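Juline 100 tabletop Dobsonian telescope: review after one winter

Posted under Gear, Telescopes

I bought the Juline 100 in July to replace a department store refractor that had been in the hall cupboard for years. It is a small reflector on a one-arm swivel base, made to sit on a table, and the number in the name is the mirror size in millimetres. I have now had it out on 17 nights, mostly from a suburban backyard with a streetlight over the back fence, and three times from the paddock at Sillen where our club has its dark sky nights.

In the box you get the tube and base already joined, two eyepieces, a red dot finder and a folded sheet of instructions. The sheet is poor. It tells you how to fit the finder and says almost nothing about lining up the mirrors, and mine needed lining up. Stars looked like little commas until Nelu Grecu from the club went over it with his laser tool. He had it done in ten minutes. If you are buying one of these for a kid and don't know anybody with a telescope, allow an evening to learn how to do it yourself.

Optics

Once adjusted, the mirror is good. The Moon is sharp right to the edge of the field with the longer eyepiece, and on a steady night I could follow the shadows inside craters along the terminator. Saturn shows its rings clearly separated from the ball. Jupiter gives you the two main belts and the four big moons. Omega Centauri from the backyard is a grey smudge with a bit of grain to it, while from Sillen it broke up into stars across the middle, and that one view pretty much justified the money for me.

The shorter eyepiece isn't much chop. The eye lens is tiny, you have to jam your eye up against it, and anyone with glasses will give up. I replaced it with a secondhand Iordache wide-field and the difference was obvious straight away.

The base

The base is my main complaint, though it can be fixed. It turns on a single bolt with a plastic washer, and out of the box it was either too stiff or too sloppy depending on where I set the nut. A thinner washer cut from a milk bottle lid helped. The bigger problem is what you stand it on. Our outdoor table wobbles, and at high power every touch of the focuser sent Saturn bouncing for three or four seconds.

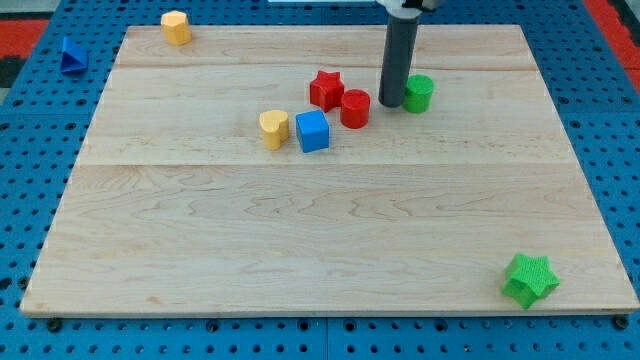 Vibration in a small scope comes mostly from whatever is under it, so I would sort that out before spending anything on eyepieces. A folding camp table was the worst surface I tried. A plastic crate was nearly as bad. Best was a low brick wall, followed by a heavy timber stool. If you want to make a platform, a flat board glued up from several planks is the sort of thing I would start with. Seal both faces and the edges before you leave it out in the dew. Mine sits on three rubber door stops, and the shake now dies away in under a second.

Finder and focuser

The red dot finder works but its lowest setting is still too bright under a dark sky, and it drowns out anything faint. I put a scrap of exposed film over the window. The battery went flat once because the switch is easy to knock on in the bag. The focuser is a basic rack and pinion with a little play in it. It holds position well enough with light eyepieces and sags slightly with the Iordache.

Compared with the Drititz

Liviu Nistor has the Drititz, a closed-tube model with a 13 cm mirror, and we set the two up side by side one Thursday at the club. His was brighter on everything, as you'd expect, and the base was smoother. It is also a fair bit heavier, and he carries it out in two trips. On the Moon I preferred mine by a hair. On globular clusters his won easily.

Would I buy it again?

Yes, for the size. I can pick it up with one hand, walk outside and be looking at something in a minute, so it gets used on work nights when a bigger scope would stay inside. I would skip it if you mainly want faint galaxies, or if you want to take photos through it, as the tube won't bring most cameras to focus.

Good: mirror, weight, no assembly
Not so good: short eyepiece, washer, instructions, finder brightness

Next I'll be trying a homemade solar filter cell on the same tube, and will post the measurements once it has been checked over by somebody at the club.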